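# Meet Onach, a Robot Helper With Two Arms

Some robots roll across floors. Some build cars. Onach stays at a table and works with its arms, a bit like you do when you help make dinner.

Onach is a kit made by a company called Wolde. Schools, clubs and science centers can rent it by the month. The rent is $534, and a grown-up has to sign for it. The kit has two robot arms, a set of small cameras, the cables and a book of 17 jobs to try. One of those jobs is called Steamed Buns, and it is the one we will look at.

## What is a gripper?

At the end of each arm is a gripper. A gripper is a robot's hand, but it is much simpler than yours. You have four fingers and a thumb. Onach's gripper has 2 fingers. They move apart to open and come together to hold something.

Try this. Put one hand behind your back. With the other hand, use only your thumb and your pointer finger to pick up an eraser, then a sock, then a lid. Which was the hardest? Robots find some things harder than others, too.

## How does a robot see?

Onach uses cameras. One camera looks at the whole table from higher up. Each arm also has a little camera near its gripper, so the robot gets a close view of whatever the fingers are near.

Cameras are good at spotting things with clear edges and strong colors. Clear things are tricky. Light goes straight through glass or clear plastic, so the camera picks up what is behind it. Often the only clues are a thin bright line or a small shiny spot.
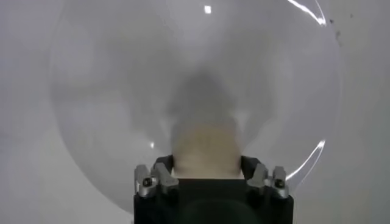

People have this problem as well. Birds sometimes fly into windows, and you may have bumped into a glass door yourself. To learn about clear things, a robot needs to see them many times, from many sides and in different kinds of light.

Shiny metal is tricky in another way. It acts like a wobbly mirror. A robot has to learn that a reflection in a pot is only a reflection.

## The Steamed Buns job

A steamer is a pot that cooks food with hot steam. The food sits on a tray with holes in it, and the steam comes up through the holes. For this job you need a steamer with a lid, a plate and four buns.

The job book breaks the work into small steps:

1. Find the lid. Is it on the pot or on the table?
2. Find every bun. Some may be on the plate and some in the steamer.
3. Choose one bun and move an open gripper close to it.
4. Close the fingers gently, lift the bun and put it where it should go. Then choose the next one. 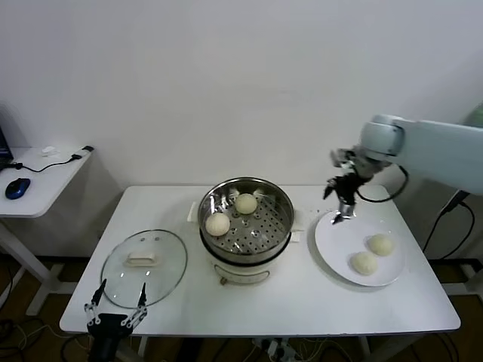

## Why are buns hard to hold?

A bun is round and soft. If the fingers squeeze too little, it can slip. If they squeeze too much, it gets squashed. You can feel how soft a bun is with your skin, but a metal finger has no skin.

The sides of the pot make the job harder. The gripper has to reach over the rim without bumping it. From beside the pot, the wall can also hide the bottom of a bun, so the robot may see only the top part.

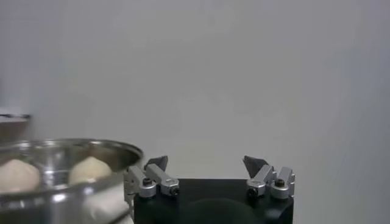

It helps to have more than one camera for this reason. When one view is blocked, another may be clear. The robot's computer puts the views together before it decides where an arm should go.

## How does it learn?

A person shows it first. Then the robot practices. The job book suggests 40 practice runs for Steamed Buns, and it says to put things in slightly different places each time. If a robot only ever saw a bun in one spot, it might reach for that spot even when the bun had moved.

Saron Gebremichael runs the Tuesday robot club at Skullcombe Library, where Onach has been on trial since January. "The children want it to go faster," she says. "I ask them how fast they tied their shoes the first time."

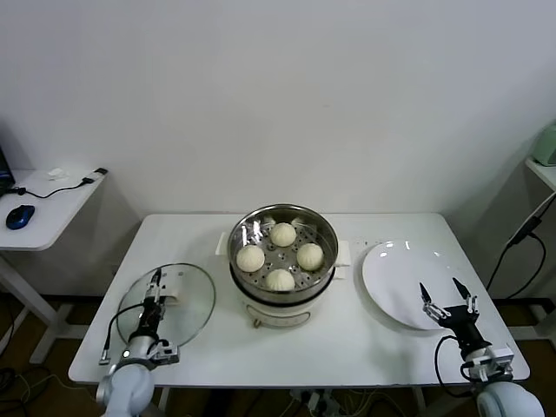 *Four buns in the steamer, with the lid on one side and the plate on the other.*

## Is it any good?

We liked the job book. The steps are short and the words are easy to read. We also liked that the two arms can do different things. One can take care of the lid while the other works with the buns.

Some things were less good. There are a lot of cables. The kit needs a big, steady table, and setting it up is a job for adults. It costs a lot for a small club, too. Brorau, another kit you can rent, has only one arm but takes up less room.

## Staying safe

Robot arms are strong, and they can't always tell when a person is close. Stay behind the line your teacher marks on the floor. Keep your hands off the table while the arms are switched on. Steam can burn you, so only an adult should turn on a real steamer.

## Words to know

**Gripper** - the part of a robot arm that holds things.

**Rim** - the top edge of a pot or bowl.

**Reflection** - what you see when light bounces off something shiny.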